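Plondero 合住屋 住户例会纪要
日期：28/07/2019
地点：二楼客厅（沙发不够坐，后到者坐地毯）
出席：Ladi Okeke、Emil Mayrhofer、Regula Gisler、Begoñe Arroyo
请假：Damian Thaler，理由为“在收拾行李”，与会者对此持保留态度
主持：Regula Gisler
记录：Emil Mayrhofer

一、上次纪要
通过。Begoñe 要求更正一处：她上次说的是“烘干机需要清理”，纪要误作“烘干机需要清静”。已更正，烘干机至今两样都没得到。

二、洗衣房
Merkix 洗衣机的维修账单到了，共 555 克朗，从公共账户支出。账户余额 3704 克朗，系付账前的数字，请勿抱有幻想。Ladi 问能否顺便换掉晾衣架，会议认为晾衣架还能站，暂不换。

三、客房与叠衣服
本项原定五分钟，用时远超五分钟。
起因是客房衣柜。八月有客人来住，柜里的衣服须全部取出，叠好，分人装箱。Regula 提出统一叠法：上衣平铺，抚平，两袖向内折，再对折，领口朝外。Ladi 认为卷起来更省地方。Regula 回应说，卷起来的衣服拿出来像刚从洗衣机里逃出来的。
关于在哪里叠，餐桌有油，熨衣板太窄，地板不予讨论。最后定为客房大床，浅灰色绗缝床罩不必掀开，直接在上面铺衣服即可。

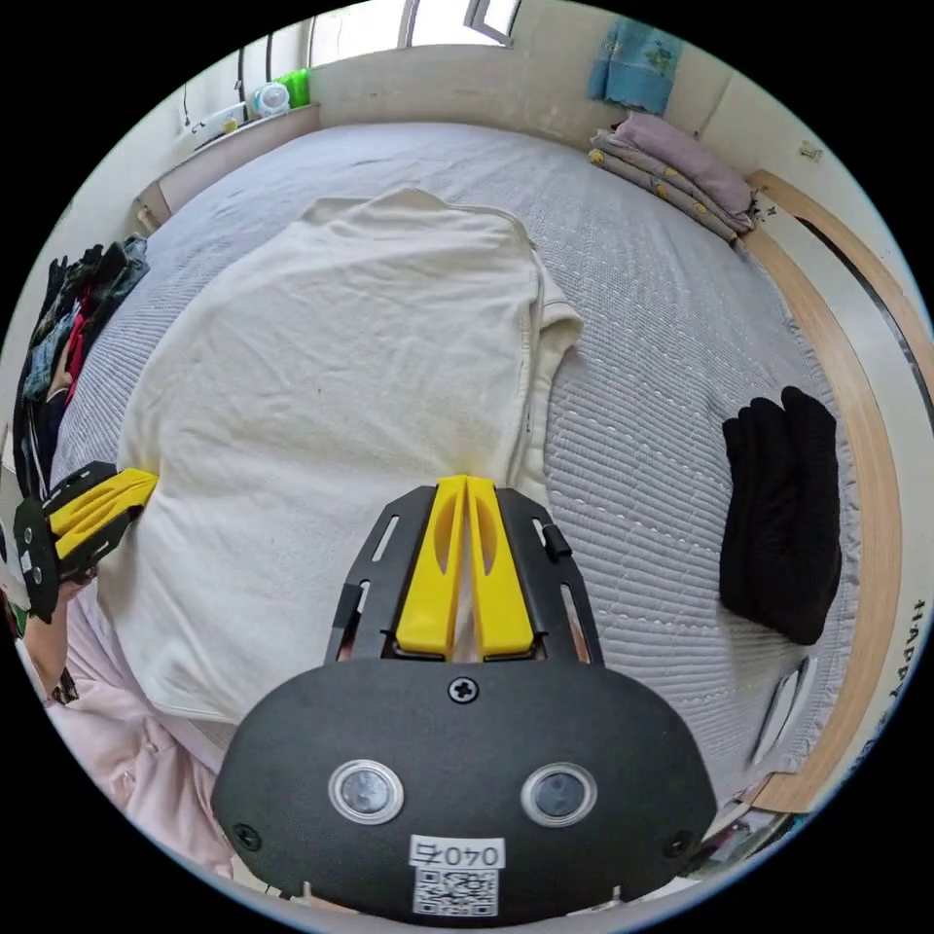
Begoñe 不同意在床罩上叠，说那一道道横纹会让人误以为衣服已经铺平，浅色的尤其骗人，折完一翻面才发现底下还皱着，她宁可先垫一条旧床单。Ladi 附议，并补充说旧床单他有，颜色请大家不要评论。
Regula 接受垫床单，但坚持两袖先折。表决：赞成先折袖者三人，Ladi 弃权，称自己“以行动表态”。记录人不清楚这是什么意思，也没有追问。
另议定：
米白、浅色衣物单独成摞，不与牛仔裤同箱。
有扣子的先扣好再折，至少扣最上面一颗。
无人认领的衣服放走廊，保留 7 天，之后送旧衣回收。走廊里那件绿毛衣已过期，Emil 承认是他的，当场领回。

四、箱子
Wunderlich 搬家行肯借 2 只带盖的大箱，用完须还，且须是空的。上次归还时里面有一只拖鞋，对方至今仍会提起。由 Begoñe 去取，Ladi 负责还。
箱外写名字，字要让别人也认得。Damian 缺席，会议代他决定：他的冬衣放最底下。

五、其他
Mellodex 音箱夜间音量问题，因当事人即请假者，推迟。
Ladi 提议下次例会备点心。获一致通过，由谁准备未获通过。

六、待办
Regula：腾空客房衣柜，写一张叠法说明贴在柜门内侧，不超过一页。
Ladi：旧床单，还箱子。
Begoñe：取箱子，清理烘干机滤网。
Emil：付维修账单，发本纪要。
Damian：读本纪要。

下次例会八月，日期待 Damian 收拾完行李后再定。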